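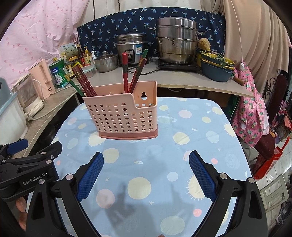
*Slide 1. Pink holder, chopsticks in, jaws at the ready.*

Speaker notes, "What did the planner know?" Nov 17, 2019. Velimir Berisha. 25 minutes plus questions.

Leave slide 1 up while people find seats. Don't talk over it.

## Opening (3 min)

Ask for a show of hands: who has shipped a manipulation demo that worked on the day and never again? Put my own hand up first.

Say plainly what the talk covers. We tried to get from hand-held gripper recordings to a two-arm policy that takes chopsticks out of a holder and lays them on a table. Most of what went wrong was in the software between the recording and the arm: time alignment, pose estimates, and the step that decides what counts as one action. I'll spend little time on the network. The network was fine. I suspect the network is usually fine, and we talk about it because it has the nicest diagrams.

Numbers, once, then move on. 701 recordings went into the pipeline. Our own filter passed 184 of them. Somebody will ask if the filter was too strict. Answer: yes for a month, then too loose, and we still don't have a principled setting.

## Perception: thin, shiny, overlapping (6 min)

Chopsticks are a mean test object. Long and narrow, some carved, some lacquered, and from a wrist-level view you mostly see them end on. Our length estimate was poor whenever the stick pointed away from the camera, and that's nearly always, given how people hold these things.

Point at the red one on the next slide. Jaws closed at the rear end, stick going straight ahead. A perception module that wants a side view gets very little to work with. The other gripper, on the left, has the butt of the brown one. Two hands, two sticks, two objects that look like a line and a dot.

The Flerness tracker reported high confidence on views like that. I went through its confidence scores against hand labels and could not find a threshold that separated good from bad. Be fair here: Flerness is decent on mugs and boxes. The confidence output just doesn't mean what the manual says it means, and we built three downstream checks on it before anyone plotted it.

Things to say if there's time:

- Colour helped more than shape. Green against maroon was easy. Maroon against dark red was miserable.
- Polka dots on a tablecloth give you lots of features to track. Repeated motifs also give you confident wrong matches. I used to sell the first half of that and leave out the second.
- Blue pads in front of a light blue cloth: our colour mask for the fingers leaked on to the table. We went back to a fixed mask per gripper. Dull, works.

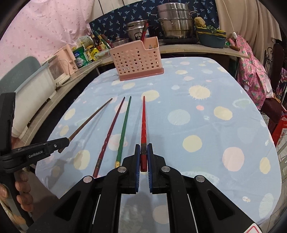 ## Segmentation: where does an action stop? (5 min)

This is the part I'm least happy with, so slow down.

Kutimel, our splitting tool, cuts a recording into pick, carry and place. It uses jaw width and speed. Jaws close, pick begins. Jaws open, place ends. It looks tidy on the timeline and I stopped trusting it in February.

With two grippers the left hand may be holding still while the right is doing the work. Kutimel calls the still hand "idle". A hand clamped on a chopstick is doing something, even at zero speed. When we trained on those labels, the policy learned that the left arm could let go whenever the right arm was busy. We spent weeks blaming the controller for this.

Show the list of 2372 segments, scroll for a few seconds, don't read it. Ask the room to guess how many of the "idle" ones had closed jaws. Take two or three guesses. Then admit we only checked a sample, so I have no honest total to give. Resist the urge to make one up.

The fix was small: a separate "holding" state for each hand, set from jaw width alone, with speed ignored. It made the timeline uglier and the training data better. I would still like someone to show me it holds for deformable things.

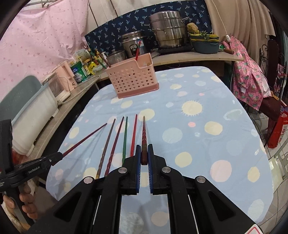 Bimanual Software Group, Đorđević Laboratory

## Planning: the fan (6 min)

Six on the cloth in a fan, both grippers holding one each, and one more leaning out of the basket. Pause on that before speaking.

A person does this without thinking much. Our planner saw a set of long collision bodies with almost no gap between them and refused. Correctly, by its own rules. We gave it a two-centimetre margin for everything, a number inherited from a bin-picking project at Brakard, and no one had asked whether chopsticks lying near each other ought to count as an obstacle at all.

Options we tried:

1. Shrink the margin everywhere. Plans came back. So did contact with the holder.
2. Margin per object class. Better, but now the planner depends on the classifier, see maroon against dark red.
3. Allow light contact between loose objects, keep the margin for the holder and the table. This is what we run now.

Option 3 needs force limits at the wrist that we tuned by hand. I don't consider that solved. If a vendor in the audience says their planner handles it, ask for the logs.

Also mention: the recorded human paths are full of small brushes and nudges. If you filter those out as "noise" before training, you've thrown away the part you were trying to learn. We did that. The filter was mine. 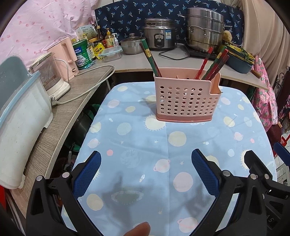 *Slide 4. Jaws open, four chopsticks in the holder, and a pink spoon handle in the small compartment.*

## Evaluation, or why I distrust our own chart (4 min)

Use this slide for the spoon. Our success check asked one question: are there fewer chopsticks in the holder than before? It has no idea what a spoon is. In replay it happily scored the handle as a chopstick, pink and all, and the score went up. The chart in our first internal report includes those. I've left it in the backup slides if anyone wants to see a very smooth curve.

What we check now:

- which object moved, by track ID, with a person confirming any ID that changed mid-episode
- whether the final pose is on the table, measured after both jaws have opened
- whether anything else moved that shouldn't have

The third one fails most often, and it's the one I'd ask other groups to report. I rarely see it in papers.

## Close (1 min)

No big finish. Say that the segment viewer and the holding-state patch are on the lab server, that the README is out of date in the section on clock offsets, and that I'd rather get bug reports than compliments.

## Likely questions

**"Would more data fix it?"** More data with the wrong "idle" label gives you a surer wrong answer. Fix labels, then ask again.

**"Does it transfer to your arms?"** In part. The jaw geometry matches closely, the reach does not. Don't claim more than that, even if pushed.

**"Why not use simulation?"** We have a simulated holder. The contact between two carved sticks is guesswork and I'd need convincing. Point to backup slide 9.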